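Noticias de la biblioteca de Leiva

¡Hola a todos! Ya han pasado unas semanas desde que abrimos el curso en línea de alfabetización informacional y os debía unas líneas. Se han apuntado 352 personas (yo esperaba llenar una sala, no una plataforma entera) y el foro lleva ya 3,397 mensajes, que voy leyendo por las noches con una infusión al lado.
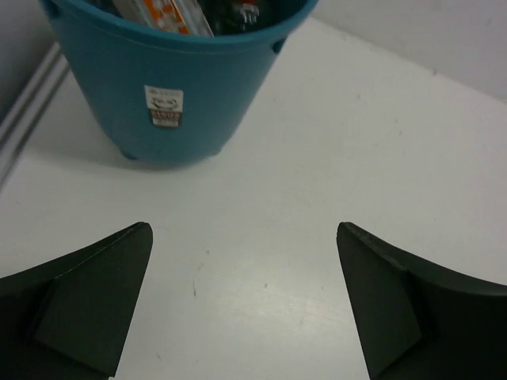 Cubo azul verdoso sobre la mesa blanca.

El módulo que más guerra ha dado es el de citas y referencias. Muchos me pedís una plantilla para Volard, el gestor bibliográfico que usamos, y la tendréis colgada antes del 10 de abril. También hemos cambiado los cuestionarios: ahora son 7, más cortos, y se pueden repetir las veces que haga falta. ¡Aprovechad! 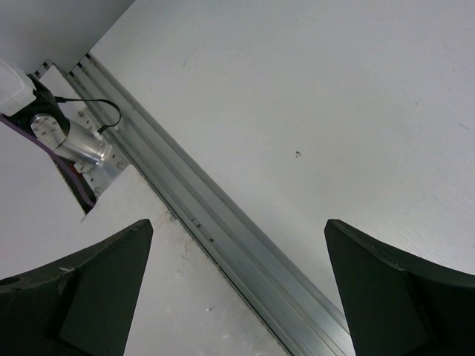 Para la segunda edición, en junio, queremos preparar con la gente de Jundness un bloque sobre búsqueda por materias, que es mi debilidad. El ejercicio de arranque será poner palabras clave a una foto, y parece fácil hasta que te sientas a hacerlo. Con ese perfil de aluminio ranurado que cruza en diagonal, por ejemplo, ¿buscaríais «perfil», «riel» o «extrusión»? Yo probé las tres en el catálogo de Baltenton y cada una me llevó a una estantería distinta. Mandadme vuestras propuestas por el foro, en el hilo de materias, y las comentamos en la próxima tutoría.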